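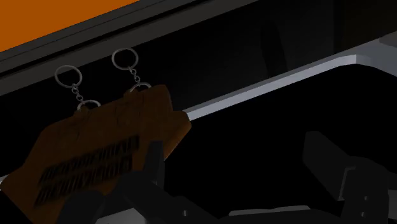

*A wooden plaque with two rows of black lettering.*

I have just finished the new life of Judge Erkov, all 361 pages of it, and I closed it on Friday night feeling rather fond of the old man and a bit cross with his biographer, Tímea Győri. She writes beautifully, and her chapter on the Pustgate appeal is as good as anything I've read about a courtroom (I missed my supper over it!). But we wait until page 149 to meet his wife, and she is gone again 2 pages later, which seems a poor return for 60 years of marriage.

I do think a judge's life is lived at the kitchen table as much as on the bench - where else did he try out all those arguments? Győri plainly had the Jemcombe letters, for she quotes them on tax law, of all things. I would gladly have swapped a dozen rulings for one good, grumbling letter home.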